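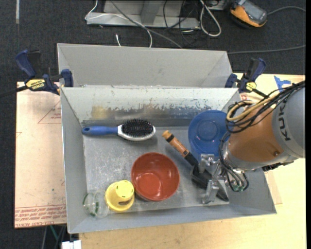
A gray metal bin with bowls, cups and a hairbrush in it.

I finally made it to the Marchuk jerky plant in Studham for their open day, and I had such a good time! Oleksandra Hladun took our group through the slicing room first, where beef rounds go in half frozen so the cuts come out even. They slice with the grain for the original and across it for the tender kind, and you can really taste the difference side by side.

The marinade room smelled amazing (ginger, brown sugar, a lot of garlic). Each tub sits for 19 hours before the meat goes on racks, and one smokehouse load makes nearly 1000 bags. Radymyr Kushnir runs the smokers and let us try strips straight off the rack — still warm, much softer than anything from a bag, with the pepper coming on late.

My favorite was a black pepper and plum turkey they started making in October. Not too sweet, good chew, and it didn't stick to my teeth. The habanero was hotter than I can handle, but Chia-jung Chiang went back for thirds.

The shop by the exit had everything we sampled except the turkey, sadly. I went home with four bags of the original and one of the tender.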